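Courses > Sport and Leisure Management > Offshore Racing Operations > Unit 3

Overview | Handouts | Reading | Assessment | Contact

Unit 3: Watch Systems and Crew Rest on Long Passages

Prepared by Lucrezia Amato for the Wednesday group

A racing yacht at sea is sailed day and night, and the crew must be divided so that the boat is never short of capable hands. The arrangement chosen before the start affects boat speed, safety and morale for the whole passage. Students should be able to compare the two systems below and defend a choice for a given crew.

Fixed watches. The crew is split into two groups that change together, commonly every four hours. Each group learns to work as a unit, and responsibility is clear. The weakness lies in the handover, when everyone on deck is new to the conditions.

Rolling watches. One or two sailors change at a time, so that someone on deck always knows the recent wind and sea state. Sleep is more often disturbed below, and the navigator must keep an accurate written rota.

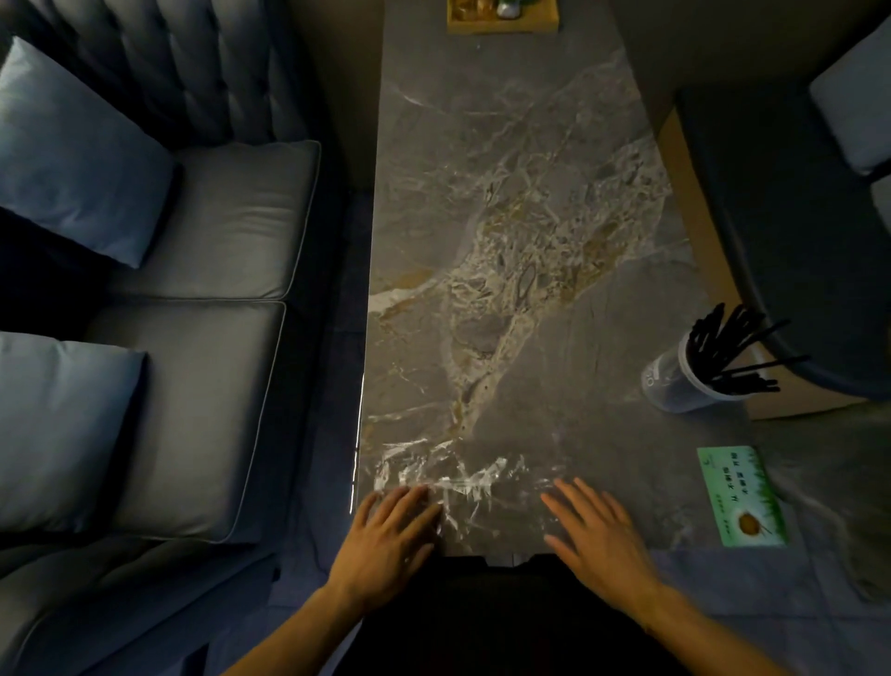 3.2 Case Study: The Skedgate Passage

The case concerns the yacht Bratu on a passage of 963 nautical miles. The skipper, Cheuk-hei Kwok, began with fixed watches and moved to a rolling system on the second night, after two slow sail changes at handover. Oanh Khương, the navigator, was kept outside the rota and called when needed. Her log records broken sleep, with several rest periods of less than 30 minutes.

Read the log extract before class and consider the following:

- The effect of the change on the helming rota.
- Whether the navigator should have stood a regular watch.
- How the standby crew would have been called for a reef at night.

3.3 Handover Procedure

The outgoing watch leader reports course, wind, sail plan, nearby traffic and any damage. The incoming leader repeats the course aloud. No one leaves the deck until the new helm has settled - a few minutes is normally enough, longer in a heavy sea.
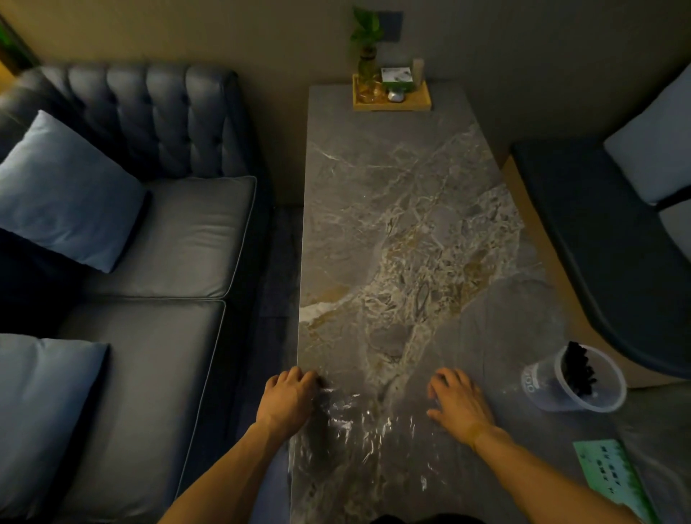
Hands pressed on clear film over the near half of the tabletop.

Written work for this unit is a watch plan for a crew of eight, with a short justification. Plans should be submitted to Baltazar Cortés before the September seminar.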